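細い物・小物の卓上片付け記録「Zamel」の説明ファイル。第2版に対応する。初版の利用者は「初版からの変更」を先に読むこと。

## 概要

Zamel は、テーブルの上に散らばった細い物や小物を寄せる、拾う、まとめるという作業を、作業単位ごとに記述した日本語のテキスト記録である。収録数は723件。各記録には、天板の形と色、対象物の外観、散らばり方、作業の区切り、周囲の家具の配置が含まれる。

対象物の語彙は52語に整理した。語彙は材質名より見た目の形を優先している。外観から材質を確定できないものに材質名を付けないという方針によるもので、たとえば「竹ひご」「藁」「枯れ枝」は作業者の申告がある場合にだけ使い、それ以外は「細い棒状」「小枝状」「ひも状」のいずれかに寄せる。

- 管理者: Gudrun Thiele
- 作業場所: Stostholm の共用室、Tanui の作業室
- 記述形式: Didetti(タブ区切り、UTF-8、改行は LF)
- 言語: 日本語(キー名のみ英語)

## 収録の範囲

含むもの:

- 丸形、角形、楕円形の天板上での片付け
- 細い物を束ねる作業、向きをそろえる作業、端に寄せる作業
- 床に落ちた物を天板に戻す作業
- 作業前の配置だけを記した記録(`phase=setup`)

含まないもの:

- 食器洗い、拭き掃除など水を使う作業
- 引き出しや扉の中での整理
- 天板上の物が書類だけの場合

床置きの物は、テーブルの脚や椅子の近くにあって作業者の動線にかかる場合のみ `surroundings` に書く。壁際の棚などは位置の目印として書いてよいが、棚の中身は対象にしない。

## ファイル構成

```
zamel/
 README.md
 records/
 stostholm.tsv
 tanui.tsv
 vocab/
 items.tsv
 surfaces.tsv
 scatter.tsv
 notes/
 changes.md
 open_issues.md
```

`records/` 以下の二つのファイルは列構成が同じで、連結して使える。`record_id` は両ファイルを通して重複しない。欠番は削除した記録の番号であり、再利用しない。

## 列の定義

| 列名 | 内容 | 空欄 |
|---|---|---|
| `record_id` | 記録番号 | 不可 |
| `site` | 作業場所 | 不可 |
| `phase` | `setup` / `work` / `end` | 不可 |
| `surface_shape` | 天板の形 | 不可 |
| `surface_color` | 天板の色調 | 可 |
| `items` | 対象物(語彙表の語、複数可) | 不可 |
| `scatter` | 散らばり方 | 可 |
| `surroundings` | 周囲の家具、床、壁 | 可 |
| `remark` | 自由記述 | 可 |

`items` に複数の語を入れるときは読点でなく半角セミコロンで区切る。並び順は作業者に近い物からとする。距離が同じ程度なら語彙表の順に従う。

`surface_color` は「淡色木目」「濃色木目」「白」「灰」「その他」の五区分。照明の影響で橙色や黄色に寄って見える木目も、明るければ「淡色木目」に入れる。天板が無垢材か化粧板かは区別しない。

## 散らばり方の区分

`scatter` は細い物の記述で最も判断が割れた列である。初版では自由記述としていたが、同じ配置に対して「ばらばら」「まばら」「斜めに並ぶ」が混在したため、第2版で次の区分に固定した。

- `pile`: 重なりがあり、一つの山とみなせる
- `line`: 間隔に多少のむらがあっても、全体が一方向に連なる
- `spread`: 天板の広い範囲に分散し、方向がない
- `single`: 単独で置かれている
- `edge`: 天板の縁に接する、または縁からはみ出す

`line` と `spread` で迷う場合、物どうしの間隔が物自体の長さより短ければ `line` とする。個々の向きがそろっている必要はない。斜めの列は `line` に含め、角度は記録しない。丸い天板では手前と奥の基準があいまいになるため、方向は作業者の立ち位置から見たものとする。
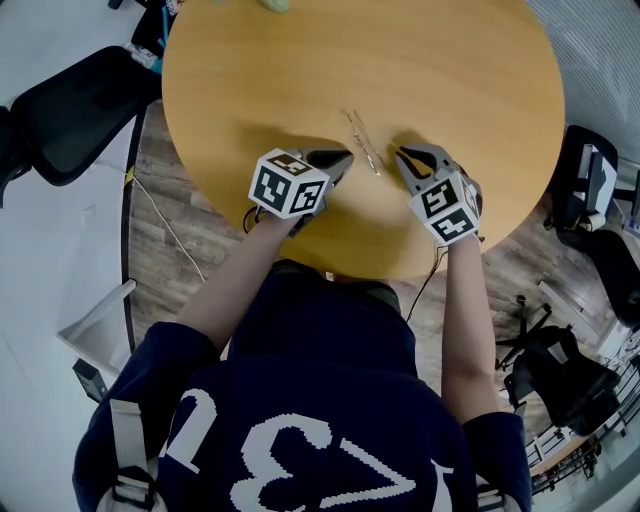
*丸い淡色木目の天板と、斜めにゆるく連なる淡い色の小枝状のもの。*

この配置の記述は次のようになる。

```
phase work
surface_shape 丸
surface_color 淡色木目
items 小枝状;小物
scatter line
surroundings 黒い椅子;木目調の床;床上の白いケーブル
```

天板の奥側の縁近くにある淡い緑色の物は、用途を特定せず「小物」とする。`scatter` は主対象である小枝状の物について付け、副次的な物には付けない。副次的な物の位置を残したいときは `remark` に「奥の縁近く」のように書く。

## 対象物の語彙

`vocab/items.tsv` は、語、読み、定義、使わない類語の四列からなる。細い物に関する主な語を抜粋する。

| 語 | 定義 | 使わない類語 |
|---|---|---|
| 細い棒状 | まっすぐで太さがほぼ一定 | スティック、串 |
| 小枝状 | 細く、曲がりや太さのむらがある | 枝、藁 |
| ひも状 | 自重でたわむ | 糸、コード |
| 薄片 | 平らで厚みがほとんどない | かけら、切れ端 |
| 小物 | 用途を特定できない小さな物 | その他、不明物 |

「ケーブル」は `items` では使わず、床や天板の縁にあるものを `surroundings` に書くときだけ使う。片付けの対象になったケーブルは「ひも状」とし、`remark` に「ケーブル」と補う。

小枝状の物は、本数が数えにくいうえに折れて増えることがあるため、本数の列を設けていない。初版にあった `count` 列は廃止した。

## 周囲の家具の書き方

椅子は色、背の形、テーブルとの位置関係の順に書く。脚の形はわかる場合だけ書き加える。背がメッシュの椅子は「メッシュ背」と書き、座面の素材は推定しない。テーブルに寄せてある椅子は「寄せ」、離れている椅子は「離れ」とし、判断できなければ書かない。

床は「木目調」「カーペット」「タイル」「その他」とする。木目調の床を「フローリング」と書いた記録が Tanui 側に残っており、順次置き換えている。集計時は両者を同じ値として扱うこと。

椅子の持ち主、机の割り当て、部屋の使用時間は記録しない。

## 記述の手順

1. 天板の形と色を決める。
2. 主対象を一つ選び、語彙表から語を当てる。
3. 主対象の散らばり方を決める。
4. 残りの対象物を作業者に近い順に加える。
5. 周囲の家具と床を書く。
6. 別の記述者が手順2と3だけを独立に行い、結果を突き合わせる。

手順6で一致しなかった記録は `notes/open_issues.md` に番号を載せ、両案を残す。多数決は行わない。最終的な値は管理者が決め、決定前の記録は `remark` の先頭に `[保留]` を付ける。

列ごとに付けた値は全体で3,000を超える。このうち照合を行ったのは `items` の主対象と `scatter` に限られ、`surroundings` と `remark` は記述者一人の判断のままである。

## 既知の問題

- 丸い天板の記録は Stostholm に偏っており、場所と天板の形を分けて比較する用途には向かない。
- 淡色木目の上にある淡色の物は見落としやすい。特に小枝状と薄片で記載漏れがありうる。
- `edge` と他の区分が両立する配置では `edge` を優先しているが、初版から引き継いだ記録の一部はこの規則に従っていない。
- `phase=end` の記録がない作業がある。片付けが完了したかどうかを `phase` だけから判断しないこと。
- 椅子の「寄せ」「離れ」は記述者による差が大きい。

## 初版からの変更

- `scatter` を自由記述から五区分に変更
- `count` 列を廃止
- `surface_color` の「茶」を「淡色木目」と「濃色木目」に分割
- 語彙表の「枝」を「小枝状」に統合
- Tanui の記録を追加(5月受領分まで)

旧形式のファイルは読み込めるが、`count` 列は無視される。`scatter` の旧値は自動変換せず、空欄に戻したうえで付け直した。

## 修正の連絡

誤りを見つけた場合は、記録番号、列名、現在の値、修正案を一行にまとめて管理者の Gudrun Thiele に送る。語彙の追加を希望するときは、その語でなければ区別できない記録の番号を付けること。既存の語に `remark` を添えれば足りるものは追加しない。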